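The pantry in Ornonville opens at 9 in the morning, but on a Tuesday in March the line began before eight. Marion Mackay unlocked the side door early and let the older people sit inside.

"I do not like to see them stand," she told me.

The pantry serves 423 households in the town and in the farms toward Rankin. Five years ago every family received the same packed box. Now the visitors walk between the shelves and choose for themselves, with a limit of 52 points for each household. A bag of rice costs two points, a jar of peanut butter three. Fresh vegetables cost nothing, and they still go slowly.

Donnie Purves, who drives the truck, was against the change at first. He thought that the good things would be gone by ten. What he saw instead was less food left in the trash cans outside – mostly the canned beets, which he used to find there every week.

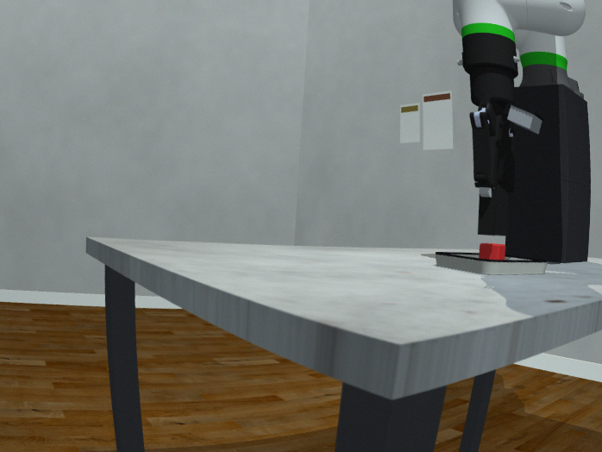 A robot arm over a tabletop with a red cube in a tray.

The harder question is supply. The grocery store in Saneck gives up to 80 crates in a good week, and in a bad week almost none. Beathag Geddes keeps the list of what is missing. When I visited, it said cooking oil, diapers, and baby formula, and the word "oil" was underlined two times.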